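Jalledden Reuse Workshop: desktop strand
Progress report to the Sutherland Skills Fund
Period ending July
Prepared by Mhairi Tennant

1. Summary

The workshop received 86 desktop towers in the period, all from the Kiveo office clearance. Of these, 56 have been stripped, tested and logged. The target in the grant agreement was 40. Work on the remainder continues at the present rate.

2. Strip-down procedure

The written procedure was revised in May and is now in its second version. Each tower is laid on its side on the bench and the side panel is taken off before anything else is touched. The retention lever is raised, the processor is lifted out of its socket and set in the square recess of the parts tray, and memory modules go on the same tray. The power supply label is read and copied to the log with the case still open.

Snežana Softić has trained the new intake on this version. Damage to socket pins, the main fault in the first period, has dropped to two boards.

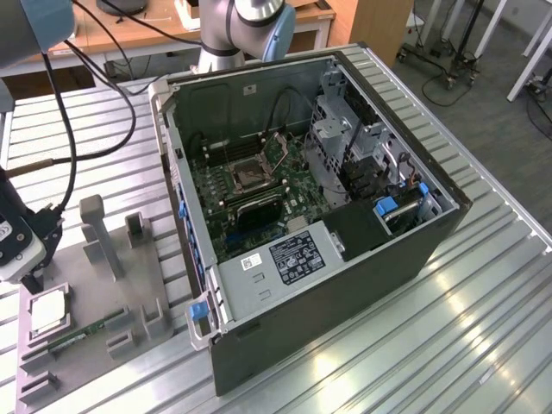
3. Parts recovered

The parts register stands at 1,513 entries, counting memory, processors, drives, power supplies and cables. Drives are held in a locked cabinet until wiped. Memory is sorted by type and size and tested overnight in batches. Power supplies that fail the load test go to Mastivico for recycling - the collection note is filed with each batch.

4. Issues

Replacement thermal paste arrived late, which held up reassembly in June. The second bench still has no earthing point, so strip-down is limited to one bench for now. A quote for the electrical work has been requested.

5. Next period

Finish the Kiveo towers, fit the earthing point and begin reassembly on both benches. No change to the budget is requested.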